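Der Griff, der nicht losließ

Bei Stellis sortieren zwei Roboterarme Werkzeug und Klemmen. Im Herbst hielt einer von ihnen fest, was er hätte freigeben sollen. Die Suche nach dem Fehler dauerte länger als die Reparatur.

Der Vorfall selbst ist schnell erzählt. Am 29/10/2025 sollte der linke Arm in der Versuchswerkstatt von Stellis eine Werkzeugtasche anheben, ein Stück verschieben und wieder ablegen. Anheben und Verschieben gelangen. Beim Ablegen meldete die Steuerung »Greifer offen«, die Finger blieben aber geschlossen. Der Arm fuhr zurück und zog die Tasche mit. Ein Schraubendreher rutschte heraus und traf Ferenc Lengyel, der neben dem Tisch stand, am Handrücken. Die Wunde musste nicht genäht werden.

»Das Werkzeug war das kleinere Problem«, sagt Piroska Medve, die den Versuch leitet. »Die Steuerung hat etwas behauptet, das nicht stimmte, und der Arm hat danach gehandelt.«

Die Aufgabe gehört zu einem Projekt mit dem Namen Mudberg. Die Arme sollen Arbeitsplätze für die Schaltschrankmontage vorbereiten: Werkzeug bereitlegen, Reihenklemmen sortieren, Verpackungen zur Seite räumen. Für Maschinen ist das mühsam. Metallteile haben feste Kanten, Stoff gibt nach und legt sich bei jedem Versuch anders hin.

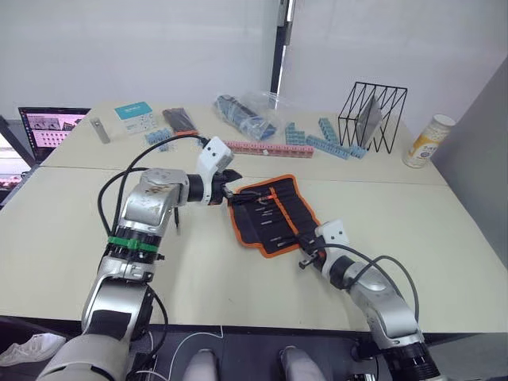 Beide Greifer an der Werkzeugtasche, dahinter Klemmen und Kleinteile für die Montage.

Zunächst fiel der Verdacht auf die Software. Impi Rantala ging die Protokolle durch, 3174 Griffe seit Beginn der Versuchsreihe. In 57 Fällen lag zwischen dem Befehl zum Öffnen und der tatsächlichen Bewegung der Finger eine auffällige Verzögerung. Aufgefallen war das niemandem, der Ablauf lief ja jedes Mal weiter. Fast alle diese Fälle betrafen Griffe an Stoff oder Folie.

Die Ursache fand schließlich Samran Sukprasert, als er den Greifer zerlegte. Am Antrieb der Finger hatten sich feine Fasern festgesetzt und zu einem Pfropfen verdichtet. Der Motor drehte beim Öffnen noch ein Stück, dann rutschte die Kupplung durch. Der Sensor sitzt auf der Motorseite. Er registrierte die Drehung und gab das Signal frei, obwohl sich an den Fingern nichts bewegt hatte.

Gereinigt war das Bauteil in 25 Minuten. Über die Konsequenzen wurde bis in den November hinein gestritten. Der Zulieferer Pálfi verwies darauf, dass der Greifer für starre Teile ausgelegt sei und die Wartungsfrist von 185 Betriebsstunden nur dafür gelte. Medve hält dagegen, im Handbuch stehe davon kein Wort.

Inzwischen wird die Stellung der Finger zusätzlich an den Fingern selbst gemessen. Weichen beide Werte voneinander ab, bleibt der Arm stehen und wartet auf eine Freigabe von Hand. Das kostet Zeit, denn gerade bei Textilien schlägt die Prüfung auch grundlos an. Rantala arbeitet an einer engeren Schwelle.

Enikő Kiss, die bei Skollcombe Anlagen auf Arbeitssicherheit prüft und das Gutachten schrieb, sieht noch einen zweiten Punkt. Der Arm sei langsam gefahren, die Kraft begrenzt gewesen, alles nach Vorschrift. Bewertet worden sei aber nur der Stoß durch den Arm selbst. »Was er gerade in den Fingern hat, kam in der Risikobeurteilung nicht vor«, sagt sie. Bei offenen Taschen mit spitzem Werkzeug verlangt sie nun einen größeren Abstand, solange die Arme in Bewegung sind.

Lengyel arbeitet weiter an dem Projekt. Während der Versuche steht er jetzt hinter einer Markierung am Boden, den Taster für den Nothalt in der Hand.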